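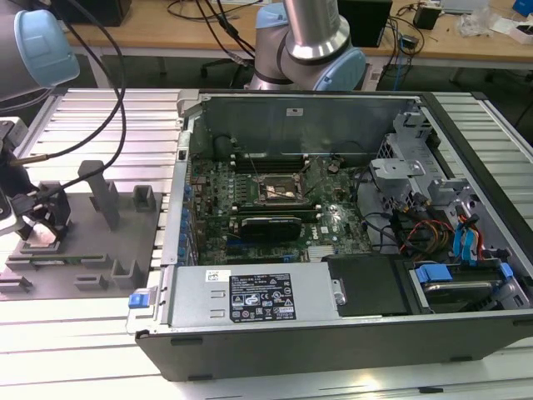
Review of the Ekström Two-Arm Bench Kit

Posted May 5, 2019, by Trygve Westerberg

The Ekström kit is sold to repair and recycling shops that wish to automate part of their work on desktop computers. It was supplied to our workshop in Staltdale on a trial basis for 18 days. The following remarks are offered for the benefit of other small shops considering the same purchase.

What is supplied

The package consists of two arms, a gripper with metal fingers, a slotted aluminum table and a gray fixture plate with holders for small parts. The holders accept thin circuit boards laid flat, and we found them well suited to memory modules. Mounting hardware and a printed manual are included. Computers are not, and the buyer is expected to provide them.

Setup

Assembly required one full working day. The manual is clear on the mechanical side and rather thin on calibration, for which we relied on the telephone service in Ristton. Calls were answered promptly and with courtesy. The ribbed table deserves particular praise, as fixtures may be moved along the slots and clamped again in a few minutes.

Performance

Our trials were confined to Dell towers laid on their sides with the side panel removed. We recorded 48 attempts at seating a memory module, of which 32 were completed without assistance. Most of the failures occurred where loose wires crossed the board — a matter the manual does not mention. We now tie wires back before each run. Work near an open processor socket should be approached with caution, given how easily the pins are bent.

Cost

The service plan was quoted at 1,084 dollars per year, billed each August. The plan covers the arms and the gripper. The fixture plate is excluded, and replacements must be ordered from the warehouse at Brurkthorpe.

Recommendation

The kit is soundly built and may be recommended to shops that handle many machines of one model. Those receiving mixed equipment should request a demonstration first. A second report, on the removal of hard drives from their carriers, will be published on this page when our trials are complete.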